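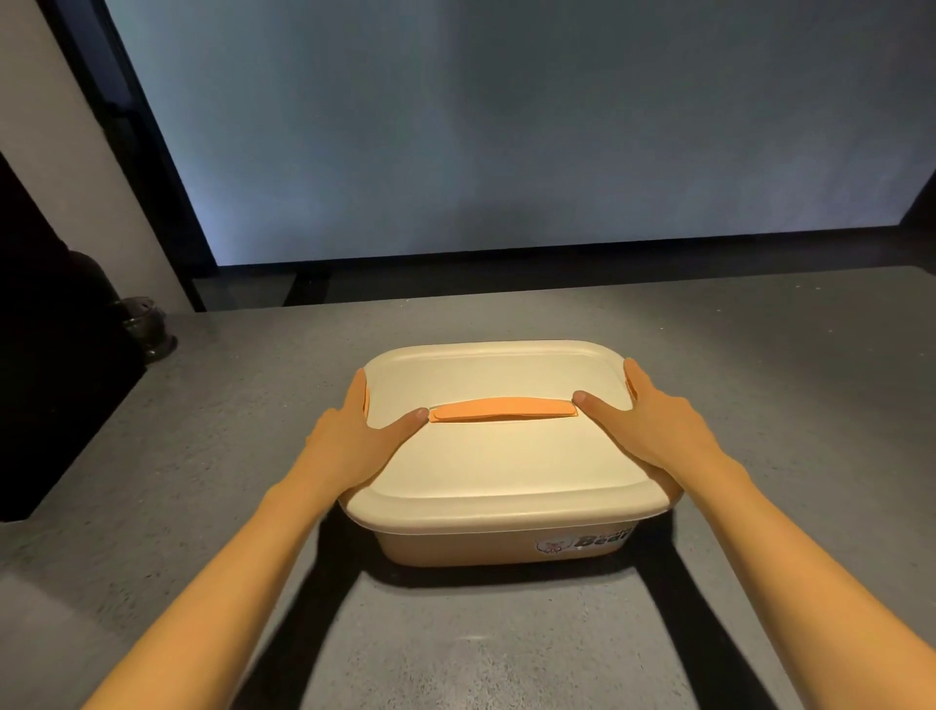
FOR IMMEDIATE RELEASE - 9/18/23

Stondisex Opens Its Second Shop, and We Finally Have a Lost and Found Desk

CANADLEY - Well, we did it! After a whole summer of paint fumes and phone calls about permits, Stondisex is opening its second repair and swap shop, right on Tarmont Street in downtown Canadley. I've been writing these releases for our little company since we had one room and a borrowed cash register, and I don't think I've ever been this happy to type one up.

If you've been to our first shop over in Macedo, you know how it goes. You bring in the lamp that flickers or the toaster that only does one side, and one of our fixers sits down with you at the bench and you work on it together. If it can be saved, you take it home. If it can't, we strip it for parts and you get a credit toward something on the swap shelves. (I've gotten two blenders and a very nice umbrella that way, so I may be biased.)

The building went up in 1909 and started out as a feed store. It still has the big sliding door on the alley side, and we kept it - you'll want to use that one if you're hauling in anything heavy. The main room gives us 1379 square feet, plus a back office where the coffee lives. We fit 26 work stations in there, which is double what Macedo has, and there's finally space for the sewing machines to stay out all week.

Now, the part I've been pushing for. People leave things behind at a repair shop like you wouldn't believe. They come in thinking about the vacuum cleaner and walk out without their sunglasses. In Macedo all of it went into a drawer under the register, and if you called us about it, somebody had to dig while you waited on hold. In Canadley there's a proper desk just inside the front door, with lidded boxes, and everything gets written in a log the same day it turns up. We hold things for 60 days. Keys we hold for a full year. 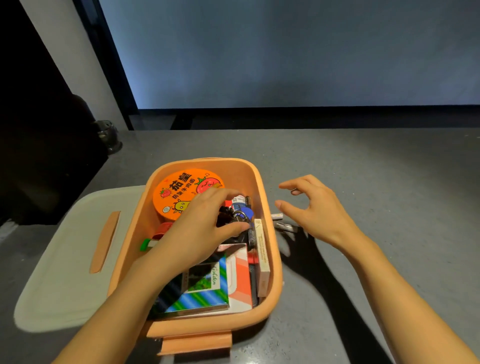

Keys on a metal ring, in an open box with other small items.

To claim something, stop by the desk or give us a call and tell us what you lost and the day you think you lost it. Please don't tell us "you know, the black one." We need a bit more than that! Phones and wallets go in the office safe and you'll have to show ID for those.

We're also starting Pocket Swap, which came out of a trial we ran in August. You bring a handful of small household stuff you don't use anymore and trade it, piece for piece, with whoever else shows up.
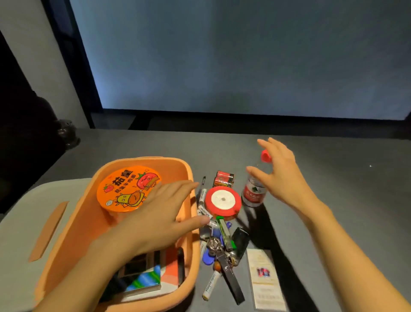
The trial was supposed to last an hour and we were still going at closing time, so we're making it a regular thing on the first Saturday of every month. No sign-up, no fee, and kids are welcome as long as a grown-up comes along. The only things we can't take are medicine, blades and opened food.

Doors open this Saturday at 10 a.m. The first 200 people through get a free bench pass, good for one visit at either shop. Parking is free in the lot behind the library, and the Macedo bus stops across the street.

Regular hours in Canadley will be Tuesday through Saturday, 10 to 6. Macedo keeps the hours it has now.

Reporters who'd like to come by before the opening are welcome any afternoon this week. Call the Macedo shop and ask for the press desk - that's me, and I'll put the coffee on.

###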